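Opinion > Home and Making > Mending

May
By Callum Birkett
4 min read

Every town should have somewhere you can get a blade sharpened, and I will happily bore anyone who disagrees. Horkwood has had one again since the spring, a single bench at the back of the Wednesday market, and it has cheered me up more than anything the town has done in years.

I grew up thinking of sharpening as something that simply happened. My grandmother took her dressmaking shears to the ironmonger's on Garano Street, went off to buy fish, and picked them up on the way home. When the ironmonger shut, she tried posting them to a firm in Dratholm, which took 6 weeks and charged her more than she'd paid for the coat she was altering. After that she did what the rest of us do. She put up with them, and she sewed less.

I think that last part matters hugely! People talk about repair as a way of saving money or keeping things out of the bin, and it does both, but what I love is how much more you do with a thing once it works. A blunt pair of scissors puts you off. You chew through the cloth, your thumb hurts, the edge comes out like a torn envelope, and you decide you were never much good at sewing anyway. 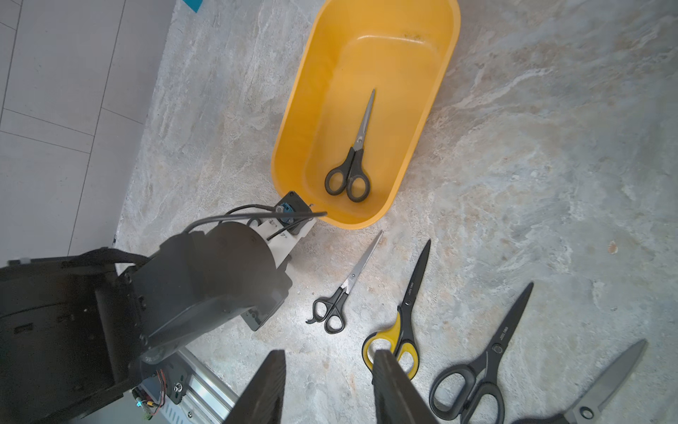

The bench is run by Mrs Mohammadi, who learnt on hairdressing scissors and is very strict about them. She will tell you off (kindly, but you'll remember it) for cutting wrapping paper with your fabric pair. She charges £4 for household scissors and a bit more for the big tailoring ones, and she tests each pair on a scrap of old lining silk before she lets you have it back. I took her my grandmother's shears, which hadn't cut anything properly for years, and when I got them home I cut up two old shirts for the pleasure of hearing it. Then of course I had to make something out of the shirts.

I know the argument against. A new pair costs next to nothing, so why queue? Well, a cheap pair is fine, I own several, and I'm not going to pretend there's anything noble about a kitchen drawer full of antiques. But plenty of us already have good tools that were made to be sharpened over and over, and it seems daft to let them go to waste for want of a person with a stone and a free morning.

So my plea is to the council, and it's a small one. The market pitch costs £50 a week, the same as for the stall selling phone cases, and a sharpener can't pile up stock and shift it in a rush. Each pair takes as long as it takes. Halve the rent for anyone who mends things, whether that's knives, zips, clocks or lamps, and give them the covered end so they aren't working in the rain. Dratholm has done this for its cobbler and his queue goes past the bakery.

And if you've got shears at the bottom of a sewing box, do dig them out. She packs up at 2, and she likes you to come before noon.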